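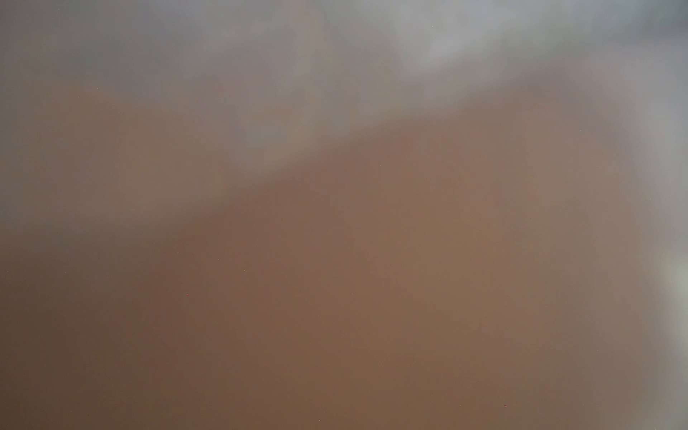

Gondham housing association to offer home packing service from April

Tenants moving between homes owned by Gondham will be able to book help with packing and tidying from April. The service will be run by Indell, a removals and storage firm based in Gruvosley, and will be free to tenants aged 65 and over and to anyone moving for medical reasons. Other tenants can book at a reduced rate.

A team of two will visit the home before the move, agree with the tenant what is to be kept, given away or thrown out, and then pack one room at a time. Kitchens will usually be left until last so that tenants can go on cooking. Every carton will be marked with the room it is going to, and the same team will unpack at the new address if asked.

The service follows a trial at Aksoy Court, where 14 households moved out while their kitchens were replaced. Tenants there said they wanted more time to sort through cupboards and fewer people coming and going. Visits will now start at 9.30am and last no longer than 3 hours.

Paloma Van Dusen, head of tenant services at Gondham, said: "Moving is hard work, and packing is the part people ask us about most. Some of our tenants have lived in the same flat for decades and have a great deal to go through. We would like them to have proper help with it."

Cengiz Yurt, operations manager at Indell, said: "Our staff will bring the cartons, paper and tape. Tenants don't need to buy anything or clear a space before we come. If someone wants to pack their own china or photographs, we will leave them the materials and do the rest."

Indell has set aside 1,000 cartons for the first months of the service. Used cartons will be collected after each move and used again where they are sound. Furniture in good condition that a tenant no longer wants can be passed on to other households through the Gondham furniture store.

Bookings should be made at least 20 days before the moving date, by telephone or at the Gruvosley office. Tenants who already have a moving date will be sent a letter with a booking form.

Press enquiries: Cleiton Assunção, communications office, Gondham

Booking enquiries: Doğukan Gezer, tenant services, Gondham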